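Small metal parts and where to put them while you work

I have been mending things at the kitchen table, and latterly at a proper bench, for 34 years now, and if I had to say what has cost me the most time in all those years it would be looking for small metal bits on the floor. I don't suppose I'm alone in that! So this page is all about keeping hold of the little pieces while something is in bits, whether it's a mincer, a hand whisk, an old drill or (as it was for me all through July) a Bastos mangle that had been sitting in a shed for longer than anybody could remember.

Start with the surface. A plain, smooth, matt one is best, in a middling colour that isn't too near the colour of your parts. I used to work on newspaper, and it's lovely for soaking up oil, but a small washer vanishes among the print and you end up folding it into the bin. A Soleo baking mat turned upside down will do nicely, or an offcut of lino from the remnant basket. Give it a wipe before you begin and another when you stop for tea.

Next, your lamp. Bring it round to one side and keep it low, so the teeth and edges throw a bit of shadow. A light straight overhead makes shiny metal glare, and you can miss a chipped tooth altogether -- I have done this more than once, and put the whole thing back together before finding out.

For cleaning, I like an old toothbrush and a jam jar with a little white spirit in it, window open, lid back on as soon as you've finished. Dry each part on a cotton rag and not kitchen roll, which leaves fluff in the teeth. Stubborn old grease can sit in the jar overnight. 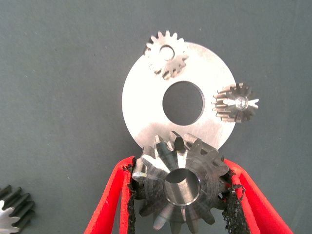
Gears are the worst of the lot for wandering off, especially the little ones, which will roll on their edges given half a chance. Lay them flat and keep the ones that belong to the same job together. A big flat metal ring makes a handy resting place, with a small spur gear and a small bevel gear set down on it, though I'd bring the bevel one in a little further so it isn't hanging over the side. Bright metal on bright metal can be hard to pick out, so tilt your head and look again before you decide a piece is missing.

When you pack up for the night, put everything in a lidded tin with a slip of paper saying what it came from. I bought a box of 200 paper labels from Sostport years ago and am still working my way through them, bless them.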